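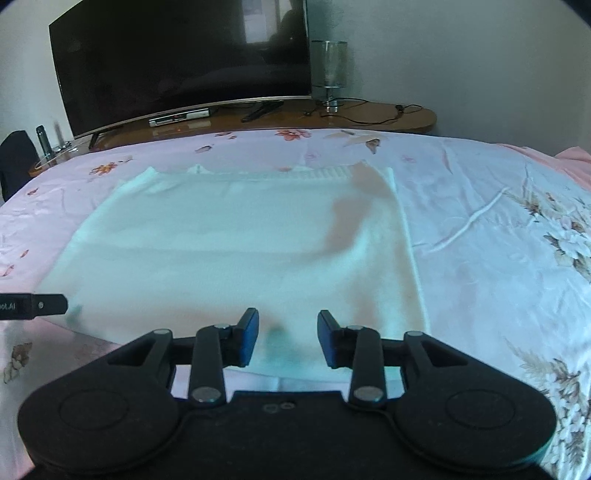 Jihad reckons you should never, ever hang a knit, and I've been a coat hanger person my whole life, so there goes my Saturday. He posted it in the "small wardrobe" thread and I didn't want to clog that one up, so I'm starting a new one for knitwear folding.

My situation: a bedroom with one narrow wardrobe, one set of drawers (shallow, annoying) and a pile of jumpers that gets bigger every winter. I do all my folding on the bed because it's the only flat thing big enough. I lay each one out on the sheet, smooth it down with my hands and then stand there wondering which bit goes first. Sleeves? Bottom up? In half like a book? Mum did it one way and the lady at the shop does it another, and both of them look better than mine.

So, how do you all do it? And does it matter which way the ribbing ends up?

— marmaladehem

**Re: Folding knits, which way do you go?**
posted by woolgatherer_B

Sleeves first, always. Lay it flat, bring each sleeve in so it lies down the side of the body and doesn't cross over, then fold the whole thing up from the hem. I end up with the collar rib along the top edge and I can tell at a glance which jumper it is when they're stacked.

And Jihad is right about hangers. I had a lovely mohair thing from Brerkville market that I hung up in January and by the end of winter the shoulders had little horns on them. Never again!

**Re: Folding knits, which way do you go?**
posted by Jihad Abou Jaoude

Thank you woolgatherer, I knew someone would back me up. I'll add one thing though: I don't agree about sleeves down the side. I cross mine over the back, one on top of the other. You get a fatter middle but the sides come out straight, and I care more about the sides because mine go upright in the drawer.

If you've got a shallow drawer, marmaladehem, upright might not work for you. How deep are we talking?

**Re: Folding knits, which way do you go?**
posted by marmaladehem

Deep enough for socks, that's how deep. A thick jumper folded in thirds sticks up and catches when I try to shut it. The bottom drawer is a bit better but that's where the spare sheets live.

**Re: Folding knits, which way do you go?**
posted by tin_kettle

Move the sheets! Sheets don't care where they live. Mine go flat between the mattress and the base, and I've got a whole drawer back.

**Re: Folding knits, which way do you go?**
posted by woolgatherer_B

tin_kettle, do they not end up all creased? I'd be ironing for a week.

**Re: Folding knits, which way do you go?**
posted by tin_kettle

Who's ironing sheets?? They go on the bed, I sleep in them, they're creased by morning anyway.

**Re: Folding knits, which way do you go?**
posted by Abena Acheampong

I'm going to be the grump and say most of you are overthinking this. I roll. Flat, sleeves in, roll from the hem to the neck, done. They fit in a shallow drawer and they don't topple over when I pull one out. I got my whole winter lot into a single drawer in the Clastovside flat and that was a seriously mean little drawer.

Colour helps too. When they're all rolled up I can't see the neckline, so I go light to dark from left to right and I know where everything is.

**Re: Folding knits, which way do you go?**
posted by Jihad Abou Jaoude

Rolling is fine for T-shirts. For anything soft and fuzzy I think it's a bad idea. You're stretching the outside of the roll and squashing the inside, and if there's a rib at the bottom it curls up and stays like that. I rolled a grey lambswool for a trip once and the hem flipped up on me for the whole weekend. I looked like I was wearing a lampshade.

**Re: Folding knits, which way do you go?**
posted by Abena Acheampong

Then you're rolling too tight, Jihad. It's a jumper, you don't have to wring its neck. Mine have been rolled every winter for years and not one lampshade.

**Re: Folding knits, which way do you go?**
posted by marmaladehem

Okay, I spent the afternoon on it and I have Opinions now.

I went with woolgatherer's way in the end. Tried it on the white fluffy one first because it's the worst of the lot — slippery, fat, no proper edges, won't hold a crease. Telly off so I'd concentrate. Sleeve tucked in along the side, body folded up, collar at the top.

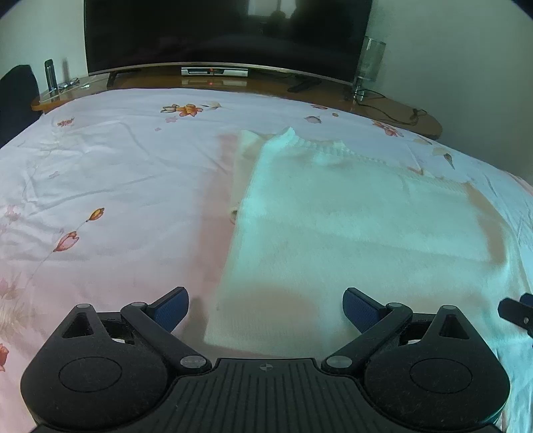 It's more of a rectangle-ish blob than a rectangle, but it stays put, and that's a first for me with that jumper. I think the trick is to stop fussing with it. Every time I went back to straighten a corner the opposite one crept out, so after the third go I left it alone and it was fine.

I did try Jihad's crossed sleeves too and got a hump in the middle like there was a loaf of bread in there. Might suit a thinner knit. And I tried Abena's roll on a cotton cardigan and it was honestly great, so the cardigans are getting rolled and the fluffy things are getting folded. I haven't been brave enough to roll anything with mohair in it.

Still don't know what to do about the ribbing. If I fold up from the hem, the bottom rib lands partway up the body and makes a ridge. Do I tuck it under? Leave it?

**Re: Folding knits, which way do you go?**
posted by woolgatherer_B

Leave it, but stop the fold just short of the collar. That way the thick bit at the bottom isn't sitting on the thick bit at the top. If it's a really chunky rib I fold in thirds instead, bottom third up and then over again, and the ridge gets buried.

So glad it worked on the fluffy one! Those are beasts.

**Re: Folding knits, which way do you go?**
posted by pegbag

Can I ask a dumb question, does everyone do this on the bed? I've been using the kitchen table and everything comes up smelling like toast.

**Re: Folding knits, which way do you go?**
posted by tin_kettle

Bed. I tip the basket out on it so I have to finish before I can go to sleep. Doesn't always work, I've slept next to a pile of towels plenty of times.

**Re: Folding knits, which way do you go?**
posted by Abena Acheampong

Bed, but put a firm sheet on it and pull it tight first. If the doona's still on there, the jumper sinks in and you're folding a puddle.

**Re: Folding knits, which way do you go?**
posted by Jihad Abou Jaoude

I'm with pegbag, table every time. A bed's too low and my back gives out by the fourth jumper. Wipe it down and open a window and the toast problem goes away.

I'll concede on the hump. With a thick knit I sometimes fold the sleeve back on itself at the elbow so the cuffs don't meet in the middle. Should've mentioned that at the start, sorry.

**Re: Folding knits, which way do you go?**
posted by marmaladehem

NOW he tells me. I'll give it another go tonight with the elbow thing.

Next question then, what's everyone doing about moths? I've got cedar balls from the Nzioka shop in Belbridge and they smelled gorgeous for a month and now they smell like nothing at all. Six dollars a bag too, so I'd rather not keep buying new ones.

**Re: Folding knits, which way do you go?**
posted by woolgatherer_B

Sand them! Bit of fine sandpaper, quick rub all over and the smell comes back. They're only a helper though. The big thing is to put everything away clean, and vacuum the corners of the drawer before it goes in. I also take the lot out and give it a shake every now and then, which is a pain but it lets the light in.

**Re: Folding knits, which way do you go?**
posted by pegbag

Lavender bags here. No idea if they do anything but I haven't had a hole yet, touch wood. Zip bags for the good cashmere.

**Re: Folding knits, which way do you go?**
posted by Abena Acheampong

Plastic makes me nervous, pegbag. If there's any damp left in it you've sealed it in. I use old cotton pillowcases, one for every couple of jumpers, and write on a bit of masking tape what's in there.

**Re: Folding knits, which way do you go?**
posted by marmaladehem

Pillowcases I have. Sandpaper I can borrow from my brother. And the spare sheets have moved to the top of the wardrobe (sorry tin_kettle, I couldn't face the mattress idea) so the bottom drawer is officially a jumper drawer. It shuts with one hip.

Will report back on the elbows.

Comments from readers

daisychain: Been hanging mine over the bar of the hanger, folded in half, no shoulder horns. Does that count as hanging, Jihad?

Jihad Abou Jaoude: It counts as half a crime. You'll get a line across the middle.

knitnight: Over 2,000 views for a thread on folding jumpers, I love this place.

lintroller: Team roll. Abena is right and I'll hear no more about it.

Contact the moderators | Copyright remains with individual posters | Back to top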